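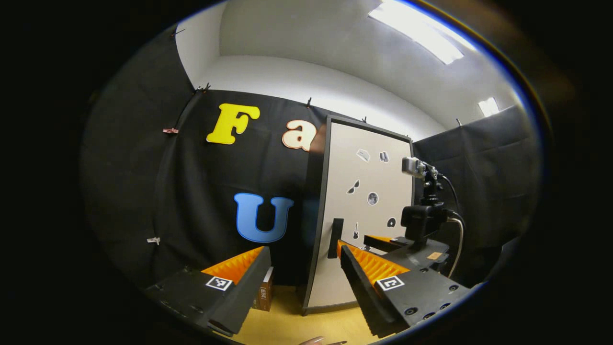
*Black curtains, light wooden floor.*

## The Salt Road to Lekau – paperback, 498 pages

I read this one in two sittings and I'm still cross about the ending (in a good way!). It's book 2 of the Uritz saga, set 40 years after the siege, and the old queen is finally losing her grip on the river forts. You can start here, but the first book makes the betrayal hurt more – trust me.

Ririer Press printed 400 of these with the fold-out map. Ships in August.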